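Honditz tenants' group questions Fontana conversion plan

Friday, August 9, 2019 – Clirix wants to turn the vacant Fontana hotel into 59 apartments, and neighbors doubt the numbers. 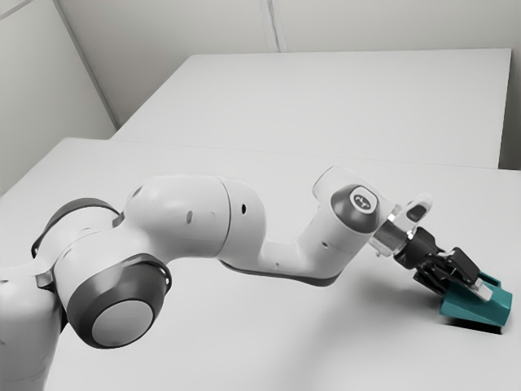
Robot arm with a teal piece in its gripper, rendering.

"We heard all this from the last owner," said Angharad Prothero of the Honditz group. Only six units would have capped rents – for nine years.

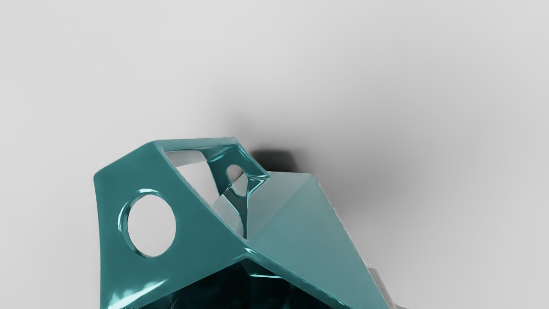

Teal gripper, computer rendering.

Clirix has named no lender. A hearing is planned for October. Contact: Jörg Fröhlich.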